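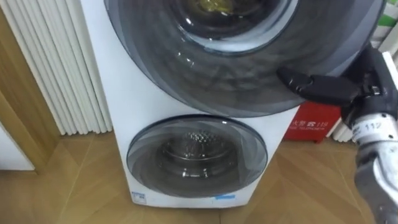

plastedero
Posted 24/01/2026

I need some opinion about washing two kinds of clothes in one machine. Since December we have the double one, with a big round door on top and a smaller round door under it, and in my family we can't agree what belongs in the small drum. My wife says only underwear and baby things. I say it is perfect for dark clothes, because we never have enough of them for a big load. How do you divide it?

Rukow
Your wife is right, sorry. The small drum is for things that must stay very clean. If you put jeans there, the lint goes on the baby clothes next time. I keep mine strictly for baby clothes and I run it empty on hot every 3 weeks.

Từ
I do not agree with Rukow. Lint comes when people don't clean the filter and don't wipe the rubber. I wash dark shirts and baby clothes in the same drum, on different days, and I have no problem in 17 months. But please don't overfill it. A small drum that is full to the top does not rinse well.

plastedero
Thank you both. How do you wipe the rubber? I do only the front part with a dry cloth.

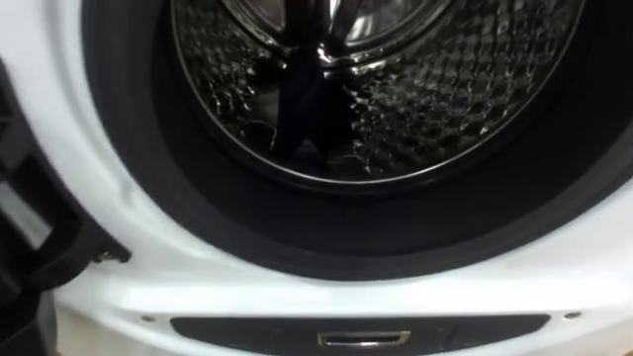 Từ
The front part is not enough. You must pull the fold open with your fingers and go all the way around, also at the bottom, where hair and small socks like to stay. I use an old towel with a little vinegar, then a dry one. After this I leave the door open for the night.

Grurham
Please be careful with vinegar. The repair man told me it can make the rubber hard after some years. Warm water and a drop of dish soap is enough. I paid 200 for a new seal, so now I listen to him.

Từ
I use vinegar for 8 years on my old machine and the seal is still soft. But I put very little, this is true.

Rukow
Soap for me too. And dark clothes inside out, please, in any drum!

plastedero
Okay, I will try with soap. For the dark clothes I will ask my wife again this evening.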